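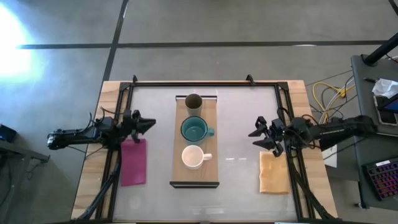

工作台，左右两臂之间是木板和三只杯子。

Trarcombe 共享工坊 Cloller 双臂台项目例会纪要
日期：2021年11月13日
地点：工坊大间，靠侧桌一头
主持：Vilho Karppinen
出席：老邱、阿澍、小鲍、祁敏（记录）
请假：葛师傅（来信说“反正你们又要吵夹子”，经核对，属实）

一、上次纪要的确认

老邱对上次纪要提出一处更正：他当时说的是“线缆走外侧可以考虑”，被记成了“线缆走外侧”。记录人认为两者的差别在于老邱后来有没有后悔。更正通过，线缆暂时维持绕在臂上的走法，等有人愿意重新走线时再议。目前没有人愿意。

上次的待办完成情况：台面保护层已铺；外框夹具已上；急停按钮的标签还没有打印，小鲍说标签机没有耗材。主持人问耗材由谁买，会场安静了一会儿，遂并入第六项。

二、台子与外框

外框是黑色铝型材，架在木桌上，上横梁靠两角各有一只黑色小夹子压在桌沿。阿澍汇报，双臂同时快速回位时，框的下半部还是会晃，幅度不大，但看着心烦。他主张前侧再加夹具，老邱主张干脆打孔，用螺栓穿桌面。

关于打孔，Vilho 提醒大家，这张桌子在工坊登记簿上叫 Jääskeläinen，属于公共桌，登记簿第一页写明“不得钻孔、不得锯短、不得拿去当门”。老邱认为既然专门写了最后一条，说明前面有人干过更过分的事，钻几个孔应当可以商量。主持人表示不商量。

决定：先加夹具，不打孔。夹子由阿澍找，优先从工坊公共抽屉里找，找不到再花钱。加完以后用同一段回位动作再跑一遍，看晃不晃，结果写进白板，请不要像上次那样写在老邱的手背上。

地面的黑胶带线继续保留。小鲍问这条线到底是安全线还是对位线，讨论后确认：贴的时候是对位线，有客人来参观时是安全线。下次贴新胶带时分两种颜色。

三、杯子任务

目前摆法：木板居中，茶褐色无柄杯在最上，青绿色马克杯在中，白色马克杯在下，两只马克杯的杯柄都朝右。左臂一侧放叠好的洋红色布，右臂一侧放叠好的橙褐色布。

本周共试了34次，小鲍做的记录。顺利的情况下，右臂抓杯柄比较稳；左臂要从杯口那边伸过去，姿态别扭。无柄杯是最麻烦的，夹爪合得轻了会滑，合得重了老邱会在旁边倒吸凉气。那只杯子是他从家里带来的，他坚持说不介意。

祁敏提出，杯柄永远朝右，等于让右臂考开卷。建议下周起每轮随机换方向，杯子的上下顺序也一并打乱。阿澍反对，理由是现在的成功率好看，打乱以后就不好看了。主持人认为这个理由十分诚恳，但不予采纳。

另有一点要记下：布的叠法必须统一。本周布是谁有空谁叠，结果有人对折再对折，有人叠成春卷状，夹取点每次都要重新示教。以后一律叠成扁平的一块，边对边，叠好后用手掌压一遍。橙褐色那块容易起皱，小鲍主动提出带熨斗来，经表决，熨斗不得进入工作区。

控制程序方面，Lodar 的第2版接口已经跑通，双臂能按同一时钟启动。剩下的问题是左臂偶尔会迟疑一下才动，阿澍怀疑是通信丢包，老邱怀疑是性格。先查丢包。查的办法：把日志级别调高，连续跑30分钟，期间任何人不得用同一台主机看视频，也包括“只是看一眼”。

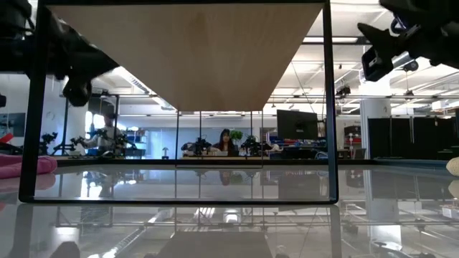 四、架子

黑框木面的架子是本周新放上台面试的，想法是给双臂增加一层高度，以后做“从下层取、往上层放”的动作。架子下面是通的，前后都有横档落在台面上，夹爪理论上可以从侧面伸进去。

小鲍量过，夹爪从侧面进去之后，离板底的余量大约80毫米。老邱说够了，阿澍说在仿真里够了。双方各自举了一次对方上回说“够了”的经过，记录人不再复述。

讨论到三个具体问题。

第一，架子底边是圆角，放在光滑台面上容易被推着走。可选的办法有垫防滑片、在台面上做限位、把底横档夹住。Vilho 倾向防滑片，因为揭下来不留痕迹，其余两种都会让他想起打孔。先试防滑片。

第二，台面反光。这层浅色台面擦干净以后像水面，木板的倒影、窗户的倒影、天花板上灯管的倒影都在里头。祁敏担心视觉识别把倒影里的板边当成真的板边。阿澍说目前还没有接视觉，所以目前没有这个问题。祁敏说她担心的正是“目前”两个字。决定：接视觉之前先做一次对比，一组维持原样，一组铺哑光垫，垫子借隔壁裁切台的，用完要还，还的时候要当面还。

第三，架子的木板与杯子任务的木板不要混用。前者今后会被夹爪从下面蹭到，难免留痕；后者上面要放杯子，蹭花了影响对位。请在各自背面贴纸条注明，字写得让别人也能认。

五、共用场地

大间里其他工位也在用，远处那几张台子同样有机械臂。工坊管理处转来一条意见，说我们回位时的提示音太像微波炉，有人因此站起来过。讨论结果是换一种提示音，由小鲍挑选，挑选范围不包括他手机里的任何铃声。

侧桌的整理问题再次提出。键盘的背光颜色不在本会管辖范围内，但桌上的纸巾团在。各人离开前把自己的东西收走，认不出主人的东西放进公共抽屉，与夹子为伴。桌与侧桌之间地上那堆黄白两色的线也该理了，阿澍上次被绊到以后说“没事”，说了好几遍，听得出有事。理线时先拍照留底，再拔，顺序不要反。

六、费用

要买的东西：标签机耗材、防滑片、胶带（两种颜色）、线缆扎带。夹具视抽屉里的运气而定。几样加起来不贵，由 Vilho 先垫，凭票从项目零用里报。老邱问七月那张买轴承的票能不能一起报，票面字迹已经全褪，主持人对着灯看了看，请他去找卖家补开。

七、待办

阿澍：找夹具并装上，重跑回位动作；调高日志级别，查左臂迟疑。
小鲍：买标签机耗材，打印急停标签；更换提示音；按新规则随机摆杯子并继续记录。
老邱：给架子底部贴防滑片；补开轴承票；另找一只摔了不心疼的无柄杯备用。
祁敏：借哑光垫，写对比测试的步骤；给两块木板贴纸条。
Vilho：垫付采购；向管理处回复提示音一事，语气由他斟酌。
葛师傅：因缺席，分到理线。

八、其他

老邱再次提议给两条机械臂取名字，附议者一人，反对者为需要在日志里打字的那几位。维持“左臂”“右臂”。

下次例会仍在原地，时间等葛师傅看到上面那条待办以后再和他商量。

记录：祁敏
审阅：Vilho Karppinen（对第二项“不商量”三字批注：同意）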